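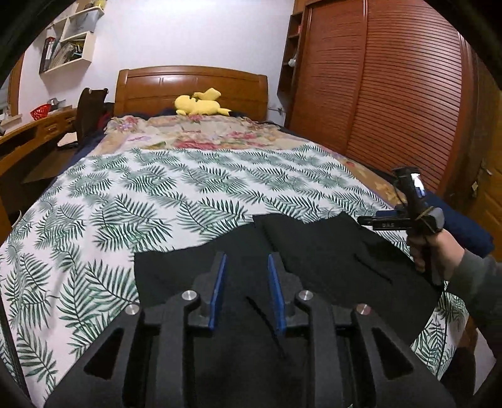

Equipment planning for handheld gripper work covers the choosing, pricing and scheduling of purchases for projects in which people carry robot-style grippers by hand and record what they do with them. The grippers stand in for the end of a robot arm, and the recordings are used later to train one. The main cost unit is the station, meaning everything one operator needs at one time. For work with cloth, a station normally holds two grippers, as when both are brought over a black garment or cloth on a bed and the second is held from below by its handle. Small parts count as well. The blue pads on the inner faces of the jaws and the round pivot pins of the linkage are both usually entered on the parts list separately from the gripper body.

Contents
Scope
Single and paired units
Wear parts
Computers, storage and cabling
Rooms and household goods
Budget format
Lead times
Criticism
See also

Scope

A plan usually begins with the list of tasks and works back to the equipment. Folding, sorting and laying out clothes call for a different set of tools than opening drawers or stacking dishes. Where the task list is still open, buyers often place a small first order and leave the remaining money unassigned until the first recordings have been reviewed.

Plans of this type do not normally include the robot that will use the results. It is bought under a separate heading, often in a later budget year, and its gripper may be made by a different supplier. The match between the handheld jaws and the jaws on the robot should be checked before either order is placed. Opening width, pad shape and camera position are the points most often compared.

Single and paired units

A single gripper is enough for picking up and placing rigid objects. Cloth, bags with drawstrings and lids that must be held while something else is moved generally need one unit in each hand.

Pairs cost more than twice the price of one unit in most plans. The two devices have to record on the same clock, and the added hardware or software license is charged per pair. Left and right units may also differ in their mounting parts, so a spare bought for one side will not always fit the other. The Baek planning sheet, a spreadsheet layout used by several small laboratories, gives each side its own line for this reason.

Spare units are handled in two ways. Some groups buy one complete spare pair for the whole project. Others buy no spare units and keep enough parts to rebuild one on site, which is cheaper when there is a technician available and slower when there is not.

Wear parts

Jaw pads are the part replaced most often. Fabric polishes them, dust reduces their grip, and pads from different batches can vary in color and hardness. A change of pad color partway through a project may affect recordings in which the jaws are visible to the camera, and buyers therefore try to get the full supply from one batch.

Pivot pins and linkage bars last longer. Play in the linkage is usually noticed as a jaw that does not close squarely. Cables fail at the connector, particularly when the device is put down on its plug.

A common parts allowance, per pair, lists:

pad sets, from one batch
pivot pins and retaining clips
one full linkage kit
one data cable for each unit
handle screws and the driver to fit them

Computers, storage and cabling

Video from several cameras fills drives quickly. Storage is often the line that grows most between the first draft of a plan and the final order, partly because early drafts leave out the second copy. Drives are usually bought in matching pairs, with one kept away from the recording site.

Cabled devices need a computer or pack within reach of the operator. Some operators wear it; others place it on a nearby desk or chair. Cable length should be measured in the room where the work will be done, including the slack needed to lean across a bed or reach into a wardrobe. Battery units remove this limit but add chargers, spare cells and, in many countries, extra shipping charges.

Rooms and household goods

Work in real homes requires little spending on furniture and more on travel, insurance and permission forms. Work in a rented or built room reverses this. Bedding, clothing, baskets and storage boxes are inexpensive as single items and are frequently missing from first budgets, although a varied stock is needed if the recordings are to cover more than one pattern of sheet or one type of garment.

Laundry is a recurring cost and belongs with supplies.

Budget format

An internal plan written by Hamisi Kioko for the Skerkon household project, dated Dec 10, 2018, is an early example of a budget arranged by station. It called for 8 stations, with 9 data drives shared among them, and set aside 20 percent of the hardware total for replacement parts. Household goods were given a single line of 900 dollars for the whole project. Kioko later moved laundry out of that line and raised the allowance for cables.

The plan also compared two ways of buying. Dreltent offered complete pairs with a service contract, while Cludereo sold unassembled kits with drawings. The kits had the lower purchase price. Once assembly hours and calibration were added the difference was small, and the project ordered complete pairs for its first stations and kits for the rest.

Lead times

Machined and molded parts are the slowest items in most orders. Cameras may be delayed when a model is withdrawn, and a replacement model can require a new mount. Orders placed in December are often held over by year-end closing at both the supplier and the buyer.

Deliveries are commonly split. One station is received, assembled and used for several weeks of trial recording before the rest are released. A supplier's quote should state whether the unit price still applies when the order is divided.

Criticism

Station-based plans have been criticized for hiding labor. Operators' hours, training and review of recordings usually cost more than the equipment, yet they appear in a different document and are approved at a different time. Equipment may then sit on a shelf while positions are filled. Some planners now attach an hours estimate to each station line.

A second objection concerns the parts percentage. A flat figure treats rigid-object work and cloth work alike, although their pad use differs widely.

See also

End effector
Life-cycle cost
Spare parts management
Teleoperation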